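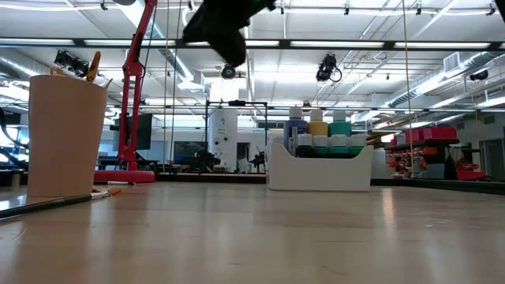
**Paint caddy or drawer for a shared table?**

**festlow_61** wrote:
We have one long wood table for painting and I'm trying to settle how the supplies sit on it. Right now it's a white plastic caddy for the bottles, tall ones in back and short ones in front, and a tan cup for the tools. Seven bottles total. Does anyone keep theirs out like this, or do you put it all in a drawer?

**prollano** wrote:
Drawer. I lay the bottles on their sides with the color facing up. Caps stay cleaner too.

**mekonnen23** wrote:
> I lay the bottles on their sides

I wouldn't. I had a blue one leak through the cap and it got into the drawer runners. Upright in a caddy is better, and the curved front lip makes the short ones easy to grab.

**prollano** wrote:
Then your cap was loose. I've done it since July with no leaks.

**nilix301** wrote:
Caddy is fine. I'd change the cup. Long sticks in a tall cup lean out and you catch them with your sleeve. Also get the pen and the thin white rod off the tabletop and put them in with the rest, or they end up on the floor.

**festlow_61** wrote:
The pen is long and I use it constantly, so it stays out. I could move the cup back closer to the red stand.

**mekonnen23** wrote:
Move it back, yes. Put the greens and teals in order while you're at it. Mine look the same under overhead light, so I dab a bit of paint on each cap.

**prollano** wrote:
Dabbing the caps works. Still say drawer.

**festlow_61** wrote:
Keeping the caddy. I'll dab the caps tonight and try a shorter cup for the small tools.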